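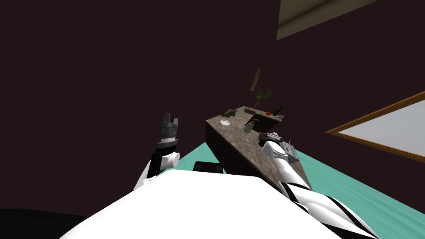 26 September 2021

So they did it! Aurélien Lecomte and Yanling Xu are married, and I have a blister on each heel and half a lemon cake in my fridge.

If you've been reading since last winter you'll remember the December post, the one I wrote in the hospital car park. Aurélien had his stroke at 40, halfway through painting the bathroom in Burgate, and for a while he couldn't say Yanling's name. He could say "kettle". She was called Kettle for most of January and she still answers to it.

Speech therapy went on for 28 weeks. I drove him to a few of the sessions when Yanling was on shifts, and he'd practise his vows in the passenger seat – badly, with a lot of swearing in French, which came back well before the English did.

They wanted it small. It ended up as 61 people in the hall at Rimham because his mum got hold of the list, and I don't think Yanling minded as much as she said she did.

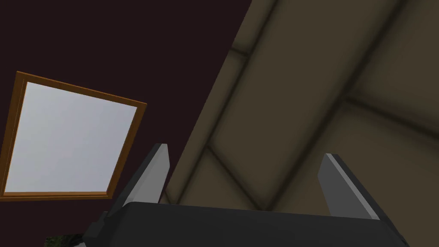 Picture frame on a dark wall.

The vows were four lines long. He'd written them on a card in big letters and got stuck on the third, and Yanling just waited. She didn't help him, which I'd have done, and then felt awful about. Out it came in the end and my mascara went everywhere (sorry to whoever lent me that hanky, it's in the wash).

Instead of presents they asked for money for the stroke ward, and the tin came to 1,280 pounds, plus a button and a euro.

He's back at work two mornings a week now and gets very tired by teatime. The bathroom is still half painted. I've said I'll go over and do the ceiling while they're away, so if anyone has a decent stepladder I could borrow, please shout.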